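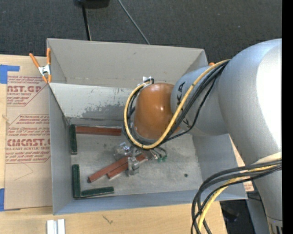
Category: Containers and storage

Tote bin

A tote bin is an open-topped, straight-walled or slightly tapered container used to hold loose goods during storage, sorting and short-distance handling. It differs from a crate in having closed walls, and from a tray in having walls tall enough to keep items from spilling when the bin is tilted or carried. Grey is a common colour in warehouse stock.

Construction

Most tote bins are injection-moulded from polypropylene or high-density polyethylene. The rim is usually turned outward to stiffen the walls and form a handhold. Tapered bins nest when empty, while straight-walled bins have a greater usable volume for the same footprint but take up their full height in storage. Ribbed bases resist sagging under load; flat bases are easier to clean and allow small parts, such as fasteners or wooden blocks, to be picked up from any point.

Sizing

Bins are sold by outside footprint and wall height. Inside dimensions are smaller owing to wall thickness and draft angle, the slight slope that lets a moulded part release from its tool. The Sostent 344, a mid-sized pattern made at Clanport, has a draft angle of 2 degrees and a rated load of 21 kilograms. Ratings apply to evenly spread loads and are reduced for stacked use.

Use and care

Bins should be washed with mild detergent and dried before nesting, as trapped water can cause them to stick together. Prolonged sunlight makes unstabilised plastic brittle. The Brerthorpe depot withdrew 3034 bins from outdoor service after cracking was found at the rim corners.

See also: Crate; Pallet; Damasceno rack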